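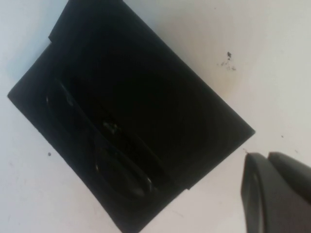 *Dark glasses on the black folding case, white tabletop underneath.*

## Folding case and glasses with dark frames: how do you all put yours away?

**Saron Gebreyes**, June 8, 2025

Hi all! I got new glasses last month and I'm already paranoid about the lenses. My old pair ended up with a haze of little scratches right in the middle and I'm pretty sure I did it to myself, just by tossing them down wherever. So now I have a folding case (black, like the frames, which was maybe not my smartest idea) and I'm trying to build a habit.

What do you do at the end of the day? Lenses up, lenses down, cloth in between? And does it matter where the case lives? I do everything at one white table, so if there's a trick that depends on having a fancy nightstand, I can't use it. Oh, and I can't find the things half the time. Black on black, before coffee, with my eyesight... you can guess how that goes.

**negash**

I've worn glasses since second grade so I have opinions on this, sorry in advance.

Get the cloth sorted first. I keep two, one in the case and one in the wash, and I swap them every 7 days. A gritty cloth will do more damage than the case ever will. Rinse the lenses under lukewarm water before you wipe, a tiny drop of dish soap, then dry. It takes me less time than hunting for the spray.

Then look at the table. White tops show specks and smudges pretty well, so use that. If you can see crumbs or dust where you're about to park your glasses, wipe it down.

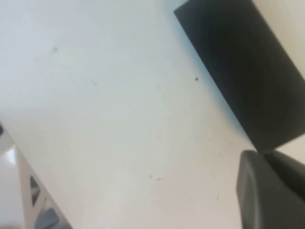

Which way should the lenses face if I have to set my glasses down without a case? Lenses up, with the arms folded under them, so the glass never touches the table.

For the case, I fold left arm first and then right, same order every night. My optician over at Estgate got me doing that and now I can't do it any other way. Open the case all the way before you put them in, too. I used to pry up the one side and sort of post them through the gap like a letter, and that's how I bent a hinge!

**gridden**

just leave them on the desk, mine are fine

**mollberg_mom**

Okay, for the not-finding-them part: stop using the case as a landing spot. I did the same thing for years, dark frames on top of a dark case, and every morning I'd pat around like a raccoon. They go IN the case or they go on something pale. A folded white washcloth works great.

The other thing that helped was a small box with the lid left flipped open — I just drop the closed case in there and it stays put.
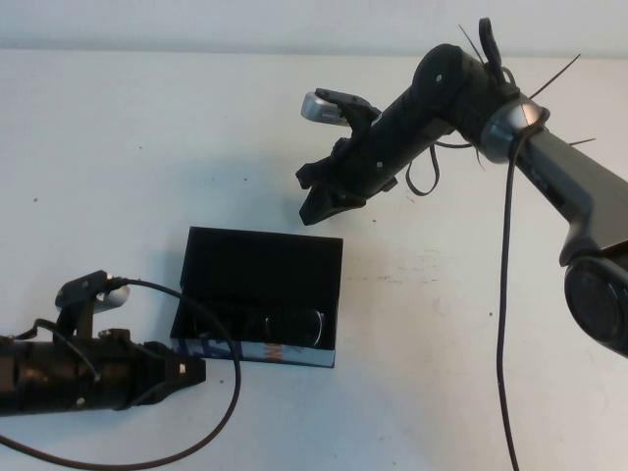 *Small black box, open, out on the white table.*

If yours is black too, line it with something light. I cut up an old pillowcase and it took me 10 minutes, most of that looking for the scissors.

And pick one spot at the back of the table, near the wall, where your elbow doesn't go. I lost a $320 pair off the front edge of mine and I still get mad thinking about it.

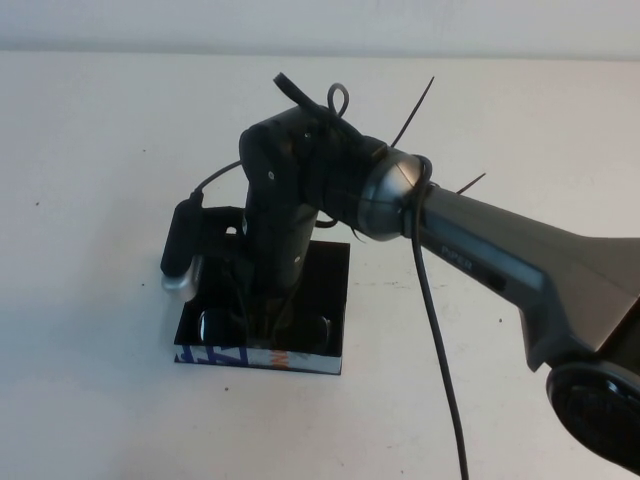 *Plain white tabletop, with the off-white wall along the back.*

**Saron Gebreyes**

Thank you! Rinsing before wiping had never crossed my mind, I've been going at them dry with my shirt hem (I know, I know). Trying the pillowcase lining tonight. Does anyone know if the dish soap has to be the unscented kind?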